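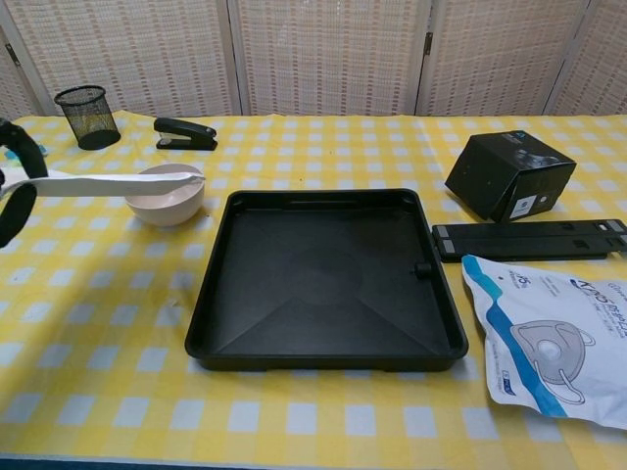 Can a robot do your chores yet?

Some of them, some of the time. A robot can do a few chores well if the job stays the same every day. Most chores don't stay the same, and that is where robots still get stuck.

Machines that already do chores

You probably have a robot helper at home and don't call it one. A dishwasher washes plates. A washing machine washes socks. Each one does a single job inside a closed box. You put the dirty things in, you press a button, and the machine does the same steps in the same order.

A robot vacuum is a little different. It has to move around your home and find its way past chair legs. But it still has only one job, and the floor helps a lot because it is mostly flat. If you leave a sock in the way, the vacuum may swallow it and stop.

Tidying a table is much harder. So is setting one, or packing a bag, or putting the shopping away. For these jobs a robot needs something like an arm and something like a hand.

What is a gripper?

Most robot arms don't have a hand with five fingers. They have a gripper. Many grippers have two fingers that open and close, like a pair of tongs. The black gripper in the picture at the top of this page is holding a long white spatula by its handle, with the tip over the rim of a pink bowl.

Try this at home. Put on a pair of thick mittens. Now pick up a spoon using only your thumb and the side of your mitten. Next try a coin. Then try to turn one page of a book. The spoon is not too bad. The coin is hard. The page may make you want to take the mittens off.

That is close to what a robot has to deal with. Your real fingers can feel when something starts to slip, and you squeeze harder before you have even thought about it. Many grippers feel very little. Some feel nothing at all, and the robot has to work out from its cameras whether it is still holding on.

Why a table is a hard place to work

Look at the things on the checkered tablecloth. There is a bowl, a pen holder, a stapler, a tray, a black box and a package of masks. You can tell them apart quickly. You also know, without trying, how each kind of thing should be picked up.

A robot has to work this out piece by piece. These are some of the problems it meets.

See-through things. The pen holder is made of wire mesh. A camera looking at mesh sees the cup and also sees whatever is behind it. The computer may not be sure where the cup begins.

Dark things. Black plastic often doesn't send much light back to a camera. Some robots measure how far away a thing is by shining a light at it that people can't see. Dark or shiny things can give them a wrong answer, or no answer.

Crinkly things. The package of masks is soft plastic with bright spots where the light catches it. Squeeze a bag like that and it changes shape. Where the robot planned to grip, there may only be a fold of plastic and air.

Flat things. The long black rack with the slots lies flat on the cloth. To pick up something flat, you slide a fingernail under the edge or push it to the side of the table. A gripper has no fingernails, and its fingers may bump the table first.

Cloth. A tablecloth can move. If the robot pinches too low, it can grab the cloth as well, and then everything standing on it moves too.

How does a robot learn a chore?

There are two main ways. In the first way, a person writes down every step for the machine: go here, close the gripper, lift, turn, open the gripper. This works very well in a factory, where each part arrives in exactly the same spot. It works badly in a kitchen. Move the bowl the width of your hand and the robot may close its gripper on nothing.

In the second way, the robot learns from examples. A person guides the arm through the job many times, and a computer looks for what the good tries have in common. Then the robot tries it alone.

Veronica Enache teaches robot arms at a workshop called Neltero. One of her jobs last September was teaching an arm to put a spoon into a cup. She guided it through the job 50 times, and it still missed when she used a taller cup. After 300 times it could manage most of the cups on her shelf. Then she moved a lamp, the shadows changed, and it started missing again.

"You only needed to see it once or twice when you were small," she says. "The arm needs to see it with every cup, and in the morning, and in the evening."

For a harder job, such as clearing a whole table, her team plans on 1000 examples before they even test it.

What about in a store?

Shops and warehouses have chores too. Boxes have to be moved, shelves have to be filled, and things that people left in the wrong place have to go back.

Machines are already good at moving boxes. A box has flat sides and it keeps its shape, so a robot can lift it with a suction cup. In the Andden warehouse at Tovemgate, 2 robot arms lift boxes off a moving belt all day. They do this well. They do not open the boxes. When a box is crushed or its label is torn, a light comes on and a person walks over.

Despina Pascu works at Mihăilă, a small hardware store that tried a shelf-filling robot. It was fine with paint cans. It was poor with bags of screws, because the bags slumped down and no two of them sat the same way. "I could fill the shelf while it was still looking at the first bag," she says. The store kept the robot for the paint.

Slow is a real problem. A robot arm that works near people usually has to move gently, so that it doesn't hurt anyone if they get in the way. It may also stop to look between moves. A job that takes you one minute could take the robot ten.

Knowing where things go

Picking things up is only half of tidying. The robot also has to know where they belong.

Think about the stapler. Does it go in the desk drawer, in the art box, or next to the pens? It depends on the house. And should a spatula go in the bowl, in the sink, or in a drawer? It depends on whether someone is still cooking. You know these things because you live with the people who use them. A robot has to be told, or it has to guess.

Newer computer programs are getting better at guessing. They have been shown huge numbers of pictures and words, and so they can often say that a stapler goes with the office things. Saying it is easier than doing it. The arm still has to get the stapler there without dropping it or knocking over the pen holder on the way.

So will a robot clean my room?

Not this year. A robot could be taught to put one kind of block into one kind of bin, and it might get good at it. A bedroom floor with pajamas, books, a half-finished puzzle and a cup of water is a much bigger job. The puzzle alone is a problem. Should the robot put it away, or leave it for you to finish?

Engineers are working on all of this, and robots can do more now than they could a few years ago. If you want to see how hard their work is, choose one chore you do every day and write down every step. Include the small ones, such as "open fingers" and "look for the lid." Then give your list to a friend and ask them to do exactly what it says and nothing else.

Words to know

Gripper: the part at the end of a robot arm that holds things.

Suction cup: a soft cup that sticks to a smooth surface when air is pulled out of it.

Sensor: a part that lets a machine notice something, such as light, sound or touch.

Warehouse: a large building where goods are kept before they are sent to shops or homes.

Page last checked 2 May 2024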